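Help wanted at Staltia Community Theatre Workshop — set building, props, and people who like sorting screws

Posted 2025-10-31

We need hands. The summer season is close, the last show is still half in the loading dock, and two of our regular builders have moved interstate (good luck to them, we miss their utes). So this is a call for participants, plus one paid job which is further down. Please read the whole thing before you email, because most of the questions we get are answered in it.

WHO WE ARE

Staltia is a small theatre company with a workshop out the back. We do four shows a year, plus the school holiday thing in July. Everything on stage gets built or fixed in the workshop — flats, stairs, doors that have to slam eight times a week, a fair bit of furniture. We share tools and a truck with Mansour, the costume people next door.

Next show is Zarkano. New play, set in a seaside hotel going broke. Two storeys, a lift that doesn't work, a working bar. Big build for us. Bump in is four weeks after building starts.

WHAT WE'RE LOOKING FOR

Set builders, any level. If you can measure, cut and screw two bits of timber together you're useful. If you can't, come anyway and paint.

Painters. Lots of wallpaper effect, lots of ageing. The hotel was grand once and now isn't. If you have ever done a stencil border and not cried, we want you.

Props people. Needs a good eye and patience with op shops. The list for Zarkano has 28 items still unticked incuding a brass desk bell, a birdcage, room keys with big tags, and a stuffed fish (fake please, there was an incident).

Someone to run the paint store. Really just labelling tins and throwing out the dead ones. An hour a week. Could suit somebody who wants to be around but doesn't like noise.

Drivers with a manual licence. The truck is old. The clutch is heavy. You get used to it.

THE PAID JOB — WORKSHOP COORDINATOR

Part time, 18 hours a week, casual rate with loading, from the start of the Zarkano build until the end of the season. Chance of more after that if the funding comes through, but please don't take the job counting on it.

You'd be doing:
— drawing up the weekly build list from the designer's plans
— ordering timber, paint, fixings, and chasing the orders when they don't turn up
— inductions for new people, and keeping the sign-in book honest
— tool checks, test and tag dates, first aid box
— being the person who says stop when it's getting late and everyone is tired

You need a few years in a workshop of some kind. Theatre is nice but joinery, boatbuilding, exhibition work, shopfitting all fine. You need to read a plan and be able to explain it to someone who can't. Current first aid, or willing to get it (we pay). Working with children check for the July program. A forklift ticket would be handy, not essential.

You don't need a degree. You don't need to love musicals.

Budget for the Zarkano build is tight, so you should be comfortable spending carefully and telling the designer no. She's used to it.

HOURS AND TIMES

Volunteer sessions run two evenings a week and one daytime on the weekend. Exact times go out on the email list once we know who's coming. You don't have to do all of them. One session a fortnight is plenty, just tell us which ones so we're not waiting on you with a half built staircase.

The coordinator has to be at the evening ones. The rest of your hours you can set yourself, within reason.

WHAT YOU GET

Volunteers: two tickets to opening, dinner on session nights (soup, toasties, occasionally a curry), your name in the program. Skills too, if you want them. Several people who started out sweeping can now build a door. Students, we'll sign off placement hours, bring the form.

Stasik Hardware gives our builders a discount at the counter, you just need to be on the list. Ask us to add you — don't ask them, they've been very patient.

WHAT TO BRING

Closed in shoes. No thongs, no sandals, no exceptions, we'll send you home. Clothes you don't mind wrecking. Long hair tied back. A pencil, because ours vanish. We have eye and ear protection and gloves in most sizes. Own tools welcome but put your name on them.

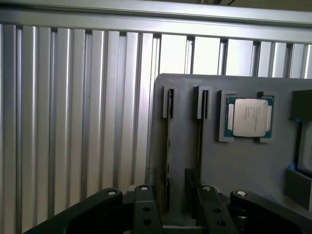

Metal profiles and a grey board with slotted holders.

ACCESS

The workshop is at ground level and step free from the back lane. The accessible toilet is in the theatre building, across the courtyard. It does get loud. If noise is a problem, let us know and we'll put you on a painting session when the saws are off. Under 18s are welcome at painting sessions with a parent or guardian, not on the power tools sorry.

Bus 772 stops at the end of the street. Parking in the lane is for loading only, and the neighbours do ring the council. Street parking is easy after six. Bikes can come inside.

HOW TO APPLY

Volunteers: email the workshop with your name, phone number, which jobs you fancy and which sessions you can make. Mention any alergies for the dinners. That's it, no CV. We'll write back with an induction time. Everyone does the induction, even if you've been building sets since before we were born. Takes under an hour.

Coordinator: send a CV (two pages max) and a short letter. In the letter tell us about something you built or ran that went wrong, and what you did next. Photos of work are good but keep the files small, our inbox fills up. Two referees, at least one from a workshop. Interviews will be in person, fairly relaxed, and include a walk through the building and a look at the Zarkano plans. If you need anything changed so you can do the interview, say so in the email and we'll sort it out.

Applications get read as they come in, so sooner is better. We'll reply to everybody, might take a week or so.

Questions to Marwan Shboul, production manager, by email or through the box office. He's in the building most afternoons but often up a ladder, so leave a message and he'll ring you back. Please don't message the company's social pages about the job, they get checked when someone remembers.

Also if anyone has a birdcage, get in touch. Any size. We'll give it back.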